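Hot drinks trolley, January update

Quick one this month, I'm typing this between the dentist and the school run so forgive the state of it.

The trolley is back. After the long gap over the holidays we are pouring again in the day lounge at Grosel House, mornings only for now, 9.30 until the urn runs dry. Afternoons when we have the people. Which we don't, yet. If you have one free morning a fortnight please shout. Training is an hour, most of it is learning where the good spoons live.

Last month we did 426 drinks. More than I expected, given the week we lost to the boiler. Tea still well ahead of coffee, hot chocolate creeping up, and a small stubborn group for hot water with lemon (you know who you are, lemons are now on the list permanently).

Cups. Right. We need to talk about cups. We started the fall with 44 of the tall lidded ones and we are down to 27. They go home in bags and coat pockets, no blame, it happens to me too. But they were a gift from the Bellier family and we can't get the same ones again. So please look in the car, look in the dishwasher, look under the passenger seat. There's a box by the front desk, drop them in, no questions.

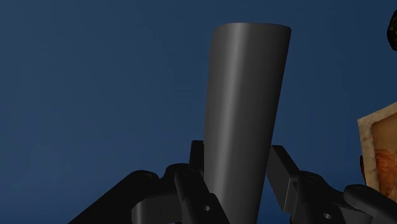 Also on cups: lids and cups get washed separately please. Lids in the top rack. Someone has been putting them on the bottom by the heating element and they come out shaped like potato chips.

Coffee news. We've switched from the supermarket tin to Corau, the medium roast. Opinions so far are mixed. Two people say it's too strong, one says it tastes like hot water, so it may be down to who's making it. The scoop is LEVEL, not heaped. One scoop per two cups of water. I've written this on tape on the lid of the tin and will write it bigger. Decaf is the green tin, please don't decant it into anything else, we had a bad night in November over that and several people were still awake at three.

Milk order now goes in by noon the day before. If you use the last oat carton, write it on the pad. The pad is not for shopping lists. Or for hangman.

Cecilia Akolgo has taken over the rota from me, thank heavens. She has already found the double booking I'd been ignoring since October. Swaps go to her by text, before 7 pm the evening before if you can. If you wake up sick just call, nobody wants your cold on the biscuits. Cookies. Whatever we're calling them now.

On that subject, the ginger ones are back. The baking group sent over 13 boxes and they were gone in four days, so next time we'll put out one box at a time like grown ups. Anything home baked needs a label with nuts / no nuts and the day it was made. Gluten free on its own plate with its own tongs. We've been good about this mostly, let's stay good. 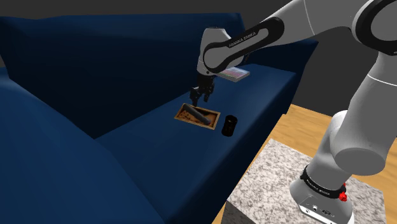

Spills are the other thing. Most of ours happen in the same few minutes, right after pouring, when people are finding a seat and everyone is talking at once. Pour to an inch below the rim, less for anyone whose hands are shaky, and walk it over yourself if they'd like. Lids on offered to everybody so no one feels singled out. And a drink put down on a seat cushion is going over sooner or later, so if somebody wants to stay on the sofa, set the cup on a tray first, a shallow wooden one with a rim does fine, and stay close until they've got hold of it. Side table is still better if there's one free. Cloths are in the bottom drawer of the trolley, blot dont rub, then tell the desk so it gets done properly.

The wheel. Yes it still squeaks. Acheampong Repairs have had a look and want to replace the whole front pair, we're waiting on the part. Until then push from the left hand side and go slow over the strip by the dining room door. Two people for the urn, always, even when it's half empty. Even if you're strong.

Few leftovers:

Sugar sachets are moving to the top shelf, the jar kept getting damp spoons in it.

Reading glasses found in the tea box. Brown, one arm taped. At the desk.

Would anyone like to do a tasting morning in spring? Different teas, small cups, people vote. I have a very nice smoky one that everybody in my house hates.

Next trolley meeting is 10 am in the small kitchen, date to come from Cecilia once she's untangled the calender. Bring your own mug. Bring back ours.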